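Part-Time Housekeeping and Linen Attendant - Nalletti Guest House

Posted December 5, 2008
Reference: 1622
Location: Jaltolden, ten minutes' walk from the bus station
Hours: 24 per week, mornings, some weekends
Start: early March

Nalletti Guest House has 40 rooms on three floors and is open all year. We are looking for a part-time attendant to join the housekeeping team before the spring season. The position is permanent after a trial period of 90 days.

You will work mainly on the second floor and in the linen room. Most days start at 7:30 with a short meeting at the back desk, where rooms are handed out and any late checkouts are noted. After that you work through your list, usually with one other attendant, and finish in the linen room.

The work includes:

Stripping and making beds
Cleaning bathrooms and restocking soap, paper and towels
Vacuuming rooms and the hallway on your floor
Sorting, folding and shelving clean linen
Checking the outgoing laundry against the count sheet before the Dornex truck arrives at 11
Reporting repairs and lost property to the front desk

We would like someone who has done hotel, hospital or private house cleaning before, but we will train a person who has not. You need to be able to lift a full linen bag, climb stairs (there is one elevator and guests come first), and read and fill in a simple form in English. A second language is useful. A driver's license is not needed.

Pay is by the hour and is reviewed after the trial period. We provide two uniforms, a meal on each shift and paid time off. Staff parking is in the lot behind the Sundaram building, first come, first served.

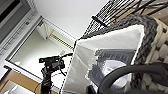 Linen and Storage

The linen room is run by Nithin Lobo, who will also do your training. Sheets and bath towels go on the open shelves by size. Smaller items and throws are kept in soft fabric bins, folded before they go in. Stained or torn pieces are set aside for Nithin and do not go back to the rooms. Expect to spend almost a third of your hours on this side of the job - more in summer, less in winter.

How to Apply

Send a letter or a one-page resume to Satish Gounder, Housekeeping Manager, or leave it at the front desk in an envelope marked 1622. Please list the mornings you can work and give two references, one of them from a past employer if possible. You can also call the desk and ask for extension 1422 between 1 and 4 in the afternoon. Interviews take less than half an hour and include a walk through the second floor. Applicants who have written to us before are welcome to apply again.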